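Progress report to the Leitner fund, period ending August 2025
Project: Brodolside neighborhood history archive, cataloging and public access
Prepared by Yara Tannous

Short version: cataloging is ahead, scanning is behind, money is fine. Longer version below. Sorry for the fragments, the reading room opens in an hour and I want this with you before then.

Cataloging

2354 items now have a full record in the database. That covers all of the parish papers, the mill payroll books and most of the Pornau family letters. Still to do -- the shop ledgers, the loose maps, and the two trunks that came in from the old school. Noelia Bustamante has done nearly all the data entry and she is fast. The place names have been a headache. Same street, four spellings, sometimes in one letter. We settled on the spelling used in the town survey and put the others in a notes field so people can still search on them. I'd ask that any future grant to us include hours for this kind of cleanup, we did not budget for it at all and it ate most of the spring.

Scanning

Not where we said we would be. 628 pages scanned and checked against a target that was a good deal higher. Two causes. The overhead scanner was out for repair much longer than the shop told us, and the payroll books turned out to have very tight bindings, so every page has to be held down by hand and shot twice. Aitana Collado has worked out a cradle from foam blocks that helps a lot. We're now moving at a decent pace again, but I don't expect to make up the whole gap before the period closes. Proposal: drop the duplicate receipts from the scanning list and keep everything else. Remedios Campos agrees, she went through the receipts herself and says there's nothing in them that isn't also in the ledgers. Please confirm in writing if OK with you.

Oral histories

Going well. Rongrong Guo is running these and has a waiting list. The mill interviews are transcribed and back with the speakers for corrections. Nothing goes public until they sign off. One speaker has asked for a ten year hold on part of hers and we've agreed to it. The market interviews are recorded but not transcribed. Sound is poor on a couple, the church hall echoes, so we've moved to the small room upstairs with the carpet.
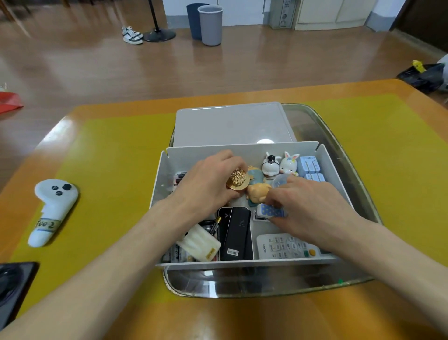 Small objects are the part of the plan that has changed the most. The grant text talks only about paper, but families keep bringing things along with it and we can't very well take the letters and send back the rest. The trouble is the database was built for documents. It wants a page count and a language for everything. What do you put for a gold ornament with flowers pressed into the top, or a little stamp with blue dots? At the moment Noelia types "none" in both fields and writes a plain description underneath, which is searchable but ugly. Boxes where everything is packed close together are slow too, each thing has to come out, get a number and go back where it was. Remedios has drafted a short form for objects, one page. We would like to add it to the database this fall, the cost is small and can come out of the supplies line if you allow the transfer.

Public access

Reading room is open mornings and gets steady use, mostly people looking for grandparents. Around 200 visits so far this period. School groups come in September again. The printed guide is at the proof stage. We had the cover samples done on a Skudix press and they look very good, but the price for the full run is too high so the final will have a plain cover. Website search is live. The map page is not, still waiting on permision for the survey sheets.

Budget

On track overall. Supplies slightly under, repairs over becuase of the scanner. Staff hours as planned. Detailed sheet goes to your office separately -- Aitana is checking the last invoices.

Decisions needed from you

Dropping the duplicate receipts from scanning.
Moving money from supplies to the object form.
Whether the guide should carry your logo on the front or inside the back cover. Printer needs this one first.

Next period

Finish the ledgers. Start on the school trunks. Transcribe the market interviews. Map page up if the permission comes through. I'm away for the first part of it and Remedios will answer anything that comes in, same email.

Yara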